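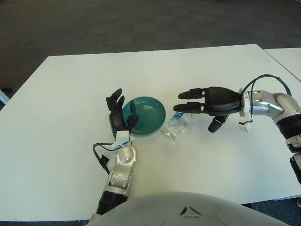
Bag to Plate: Hand Coordination in Software
Final project report, Torbjørn Haugen
Team: Torbjørn Haugen, Lorena Echeverría
Advisor: Margit Torvik

What I signed up for

So the task sounds tiny. There's a plate on the table, there's a small clear plastic bag with white stuff in it, and the robot has to pick up the bag with its right hand and put it on the plate while the left hand keeps the plate from sliding. I figured I'd be done by March and could spend the spring on something fancier. I was not done by March!

Lorena did perception and I did the planner and the controller glue, which we ended up calling Hotura (it was the name of the git branch and it stuck). It sits on top of Sikstead, the arm control layer Gøran Skjelbred's group wrote a few years back.

Finding a see-through bag

The plate was easy. It's dark teal on a white table, so a color threshold and an ellipse fit got us the center and the rim almost right away. The only annoyance was the highlight from the ceiling lights, which used to split the plate into two blobs until Lorena filled the holes in the mask.

The bag was a pain. Depth on clear crumpled plastic is basically noise, and the white contents blend right into a white tabletop. We trained a small segmentation model on 526 hand-labeled images (I did most of the labeling, at night, with a lot of podcasts). It kept latching onto the blue-and-white label and ignoring the rest of the bag, so our grasp point came out way too close to one end. Cropping the label out of half the training images helped more than anything else we tried.

The planner

My first version planned both arms as one big problem. It worked in simulation and took forever — I could go refill my coffee between plans. The second version plans each arm alone and then checks the two paths against each other on a shared clock. If they get too close, the right arm waits. Dumb but fast.

Each hand has a "hover" pose right before contact. The left one stands upright by the plate rim with the palm facing in, and the right one comes in sideways with two fingers out over the bag. I added a pause there so the code could grab a fresh camera image and correct the target. Of course the hand now blocks part of the bag from the head camera, so I had to merge the new mask with the old one instead of just replacing it. That bug ate most of April.

Results

We ran 100 trials on the real robot, moving the bag and plate between runs. 81 ended with the bag on the plate. Of the failures, 5 were the planner giving up, and the rest were grasps that missed or slipped. The left hand did its job fine once I lowered the push force.

What I'd do next

I'd like a real slip check from the finger currents, so the robot knows it dropped the bag before it makes the whole trip over to the plate. Lorena wants to try bags with no label at all. The code and configs are in the course repo under hotura/final, and the README lists which Sikstead version you need (the newer one renames the wrist joints and everything breaks).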